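How to Portion Dry Goods by Weight (and When Not to Bother)

Every spring someone tells me that weighing out their rice changed their life. I doubt it. I've been portioning dry food for 18 months, and what I got was slightly less waste and a drawer full of lids. If that still sounds worth an hour of your Thursday evening, read on.

What you need

A kitchen scale with a tare button, some containers with lids that fit, masking tape and a pen. You do not need a matching set. My sister-in-law Afaf Bitar bought the Wasilewska starter bundle and now stores buttons in most of it.

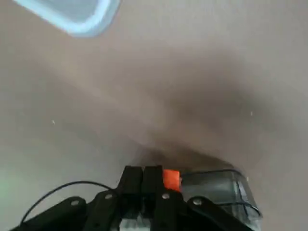 I'd also skip any scale that wants your email address. An app can't tell you how hungry you'll be. Mine is the cheapest one the hardware store in Drundville had, and it has outlived two fancier ones.

Step 1. Check the scale before you trust it

Put the scale on a hard, level surface. A folded towel or a bouncy cutting board will throw it off. Then weigh something you already know. A liter of water should read 1000 grams once you've tared the jug. If you're off by 4 grams, shrug and carry on. If you're off by 40, change the battery and try again. 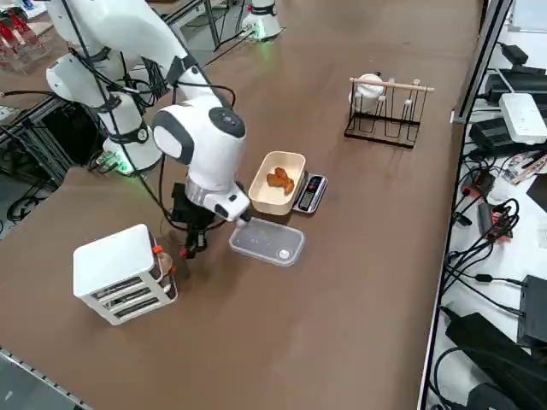 Clear the work surface and keep the container within reach.

Step 2. Work out what you really eat

The serving size on the package is a guess made by somebody who has never met you. Cook your normal amount for a week and weigh it dry each time. In our house a pot of rice for the family is 400 grams, and the bag claims that feeds more people than we have ever managed to feed with it.
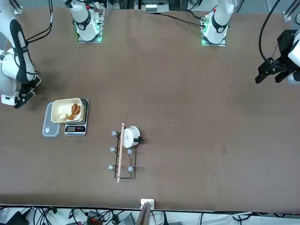
Step 3. Tare, fill, close

Set the empty container on the scale and press tare. Pour slowly and stop a little short, then top up with a spoon. Leave the lid off until you've read the number, or tare with it on the scale too. Mixing the two methods is how I ended up with a shelf of wrong labels last July.

Step 4. Label it

Write the food, the weight and the month on the tape. Skip the color codes. Rasha Kassab at the Enusbridge food co-op swears by hers, but I've watched her look up the key twice in one afternoon.

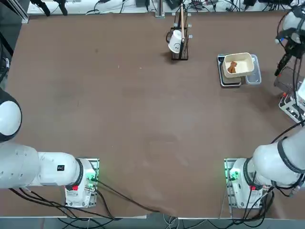
Stack the newest portions at the back. You will forget to do this, and for rice or lentils it hardly matters. Brown rice and whole wheat flour are another story - they go rancid, so make small batches or use the freezer.

Is it worth it?

For rice, oats and lentils, probably. For pasta, I've gone back to grabbing a handful. Spices are a waste of time on an ordinary kitchen scale, which can't read amounts that small with any accuracy. Use a teaspoon.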